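Plandeck folding desk review: six weeks at a table that hangs on the wall

Reviewed by Liesl Kofler, April 2026

I have been after a fold-down desk for the box room for a long time. The room is narrow, the door opens inwards, and an ordinary desk would leave nowhere to stand. The Plandeck came flat in one box, and I paid the full price for it. It has been on the wall since March and I have used it most working days.

Fitting

The box holds the top, a back rail, two folding brackets, a bag of screws and a paper template. The template is the best part of the kit. You tape it to the wall, level it, mark through the holes and throw it away. The instructions are drawings only, with no words at all, and drawing 4 shows the left bracket the wrong way round. I put it on as drawn, found the catch would not close, and had to take it off again.

The screws supplied are fine for timber studs. My wall is brick with old plaster over it, so I bought my own plugs and longer screws. If you are in a rented flat you should ask before you drill, as the rail needs 6 holes and they are not small. Allow an afternoon. A second pair of hands is needed to lift the top on to the brackets, and my neighbour Elfriede Zwahlen held one end while I did up the bolts.

In use

The brackets lock with a click when the top is raised level. To fold it, you press both catches at once and lower it. The catches are stiff and you have to reach under with both arms, which means the desk must be completely clear first. I knew this when I bought it but had not thought about how often it would matter. I now fold it at weekends only.

With the top up it is steady enough for typing and writing. Lean on the front edge with your elbows and you can feel it give slightly. I would not stand on it or let a child sit on it. The top is 61 cm deep, enough for a laptop with a notebook in front, but a large monitor on its own foot takes up too much of it. I moved mine to a wall arm.

The height is whatever you choose when you drill, so measure it sitting in the chair you mean to use. I measured from a kitchen chair, then bought an office chair with thicker padding, and my knees are closer to the brackets than I would like.

Small things on a table
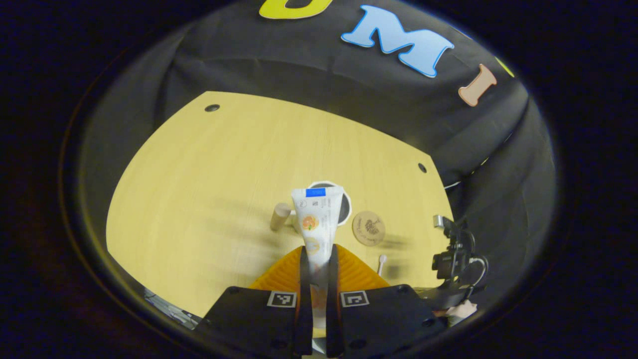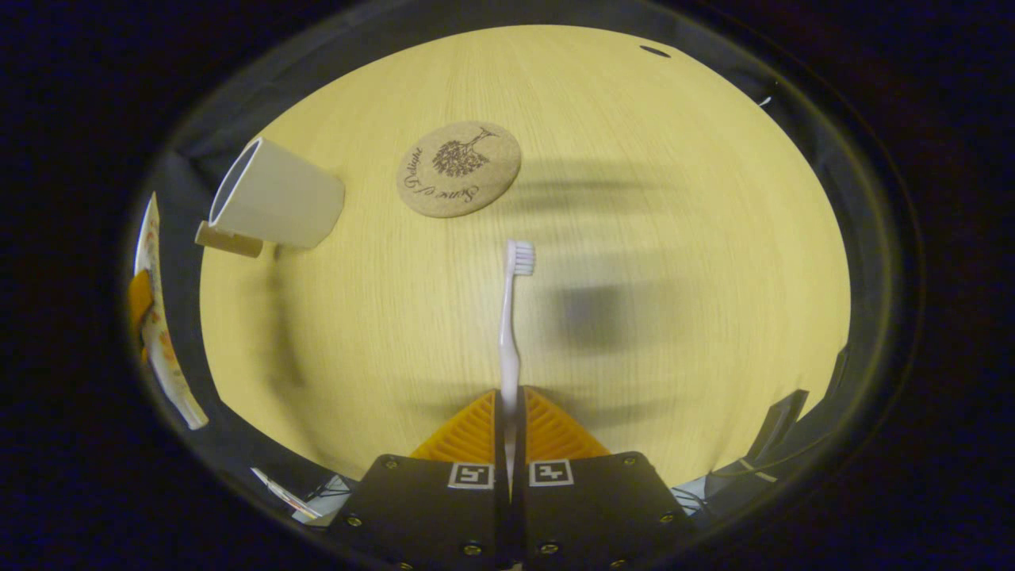 Cork coasters on a light wooden tabletop.

Cups are the thing to watch. The finish on the Plandeck is a thin oil, and the maker says to renew it once a year. I left a mug of tea on the bare surface in the first week and it made a pale ring. It faded after a rub with oil on a rag but has not gone completely if you look at it against the window. Cold glasses have done no harm so far. Coasters are the simple answer, and cork ones do not slide about when the top shakes a little.

There is no lip at the back edge. Pens roll into the gap between the top and the rail and drop down the wall behind. I have stuck a strip of felt along there, which has stopped it. There is no cable hole either, so the laptop lead comes over the side. A small cut-out at the back would have solved both problems, and I am surprised it was left out.

Compared with others

Before buying I looked at two more. The Uysal has a shelf above the top and looks smarter, but the shelf sits low and I would have hit my head on it getting up. The Vonasura costs less and uses a chain on each side in place of brackets. That leaves your legs free, but in the shop it swung when I wrote on it. If you only want somewhere to open the post, it would do. For a full day's work I think the Plandeck is worth the extra.

Service

I wrote to the shop, Plaramum, about the wrong drawing and about one bolt that had a damaged thread. A new bolt came in the post after 4 days, free of charge. They said nothing about the drawing.

Good: steady, clear template, the oil finish can be repaired at home, folds nearly flat.

Less good: stiff catches, mistake in the instructions, no cable hole, marks easily from hot cups.

I would buy it again for a small room. I would drill the rail 30 mm higher.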